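Skoltau hand-held grippers, pair, second revision
Reviewed by Sowmya Nair

We have used the first revision of the Skoltau pair since March, alongside the older Pinitz set, so most of this review concerns what has changed. Both products do the same job. The operator holds one gripper in each hand, carries out a task, and the recording is later used to train a two-armed robot. Tracking relies on square black-and-white markers fixed to the housings, read by a head camera and by the camera on each gripper.

The box contains two grippers, two cables, a calibration board and a printed sheet. Setup took 21 minutes the first time and 11 the second. Calibration is run from the Halilović controller, which also records the streams. It will accept the Pinitz set too, but only with the older firmware, and switching between the two needs a restart.

Image quality from the gripper cameras is good in even light. The lens is very wide and the corners go dark. Straight window frames and ceiling lines bend a long way out towards the edges, and a fair part of the view is taken up by the grey body of the tool itself. On the Pinitz set the tool takes up less of the picture, but the other hand drops out of view sooner. With the Skoltau pair the opposite gripper and its marker block can stay visible well out to the side.

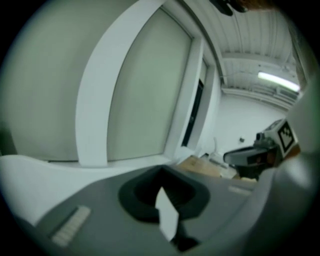 Handling and jaws

The jaws are grey, with black parts, and come to a narrow tip. Opening and closing force is light and even over most of the travel, then rises sharply in the last part. Doaa Farouk has small hands and found the trigger reach too long. There is no adjustment. Vasilis Vlachou had no complaint about reach but thought the balance too far forward, and I agree with him.

Grip on flat, smooth objects is adequate if the tip goes in at a shallow angle. Coming straight down from above is less reliable. The Pinitz jaw is blunter and handles soft packaging better. For anything small lying on a hard surface I would take the Skoltau.

Cables are the weak point. They are thin, which helps the wrist, but they need clipping to the clothing or they catch on table corners. The connector has no lock.

Tracking

Each housing carries more than one marker, tilted differently, so that turning the wrist does not hide them all from the head camera. This works. Over a set of 10 table tasks, the controller reported no lost poses on either hand. With the Pinitz set we lost the left hand twice.

Glossy surfaces are a harder test. Working over a white bathtub means leaning forward with both arms out, strong reflections on the inner wall, and little texture for the head camera to use. The small yellow light on each housing is easy to see in this position. 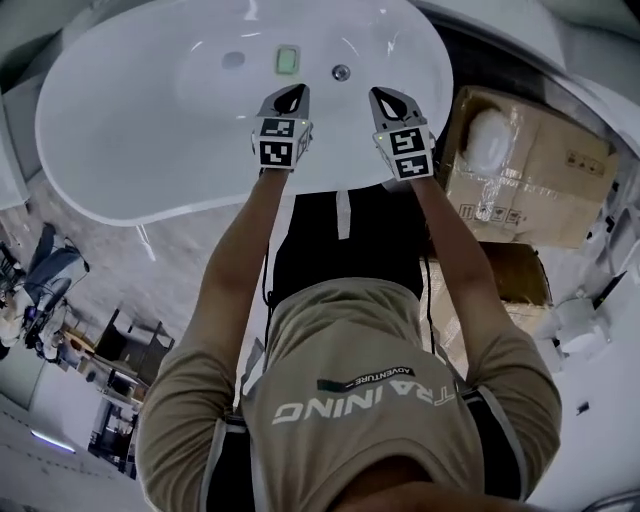 Nolunmont, 10 Oct 2019

Additional notes after longer use. The pair has now completed over 3000 grasps. Senad Ionescu replaced the pads on the right gripper; the left still has its original pads. Trigger force has not changed measurably on either.

The printed sheet gives the wrong order for the calibration steps. The board must be shown to the head camera first. Blagoje Jurić reported this to Skoltau and received a corrected sheet.

Good: marker layout, fine jaw tip, low weight at the wrist.
Poor: fixed trigger reach, unlocked connector, forward balance.
Recommended for table and basin work. Keep the Pinitz set for bags and soft packs.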